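FOR IMMEDIATE RELEASE

Kolthorpe Toy Library to Reopen in Larger Home on Guillot Street

KOLTHORPE — Friday, May 26, 2023 — The Kolthorpe Toy Library, which has been lending puzzles, games, dress-up clothes and building sets to local families out of a church basement for seven years, will open its doors this summer in the former Guillot Street shoe store. The new space has room for the full collection of 2,000 toys, a good deal of which has been sitting in storage bins and in the garages of very patient friends.

Anyone who has visited the old location will remember the stairs. They were steep, they turned a corner halfway down, and there was never anywhere sensible to leave a stroller. The Guillot Street building is all on one level, with a wide front door, a ramp from the parking lot and a restroom with a proper changing table. There is even a bench by the window for grandparents, who make up a larger share of our visitors than you might think.

"I have carried a play kitchen up those stairs more times than I care to remember, and I won't miss it one bit," said Brenda Rowbotham, director of the toy library. "But what I'm really looking forward to is seeing everything out on the shelves. Families have been choosing from whatever we could fit in the basement that month. Now a child can come in, wander for half an hour and pick up something none of us would have thought to hand them."

The toy library works much the way a book library does. Members may borrow up to four items at a time and keep them for three weeks, with one renewal if no other family is waiting. Toys are checked for missing parts and cleaned when they come back. Lost pieces happen, and the library has never charged for one, although a quick look under the couch before returning a game is always appreciated.

Membership currently stands at 183 households, and the larger space will allow that number to grow. A yearly family membership will stay at its present price, and free memberships are still available to any household that asks. There is no form to fill out for a free membership and no proof of income is needed. Child care providers and preschool classrooms may join under a separate plan that allows them to borrow larger sets for a full month.

The move was made possible by a building lease from Wasovach Properties, which is providing the first two years at a reduced rent, and by shelving and flooring donated by Prustonance Interiors. Neighbors helped too. A soup supper held in January brought in enough to pay for the new front counter, and a great many people have dropped off gently used toys in the months since.

With the extra room come a few new things. The library will hold a drop-in play hour for babies and toddlers on weekday mornings, a repair table where older children can learn to fix a wobbly wheel or restring a pull toy, and a board game evening for teenagers and adults. There will also be a quiet corner with softer lighting for children who find a busy room hard going, something parents have been requesting for years.

Blocks will have a corner of their own. They are the most borrowed item in the collection by a long way, and they suit just about everyone, from a baby who only wants to knock things over to a ten-year-old planning a castle. 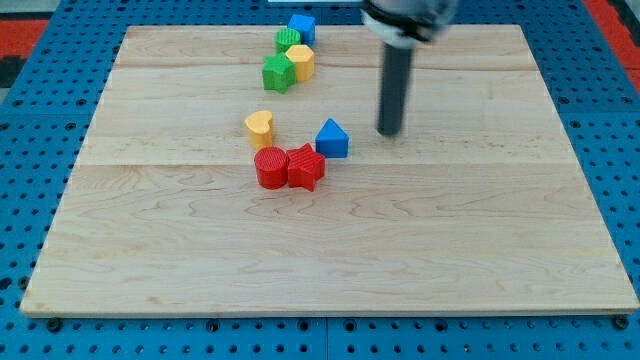
"Parents sometimes apologize to me for borrowing the same set over and over," said Kimie Takeda, who looks after the collection. "Please don't! A child who wants the same blocks every three weeks is telling you something nice about those blocks. We would much rather they go home with a family again than sit on a shelf looking tidy."

The reopening celebration will run from 10 a.m. to 3 p.m. on the first Saturday in July, with lemonade, a sidewalk chalk contest and a short ribbon cutting at noon. The first 700 children through the door will receive a canvas tote bag for carrying toys home. Everyone is welcome, members or not, and there is no need to sign up ahead of time.

The basement location will stay open on its usual schedule until the middle of June. Members with toys due during the move may hang on to them until the new library opens — it saves us packing them.

Toy donations are paused until the shelves are filled, but will be gladly accepted again in the fall. Reporters who would like to see the building before the opening are welcome to call ahead and ask for Brenda Rowbotham.

###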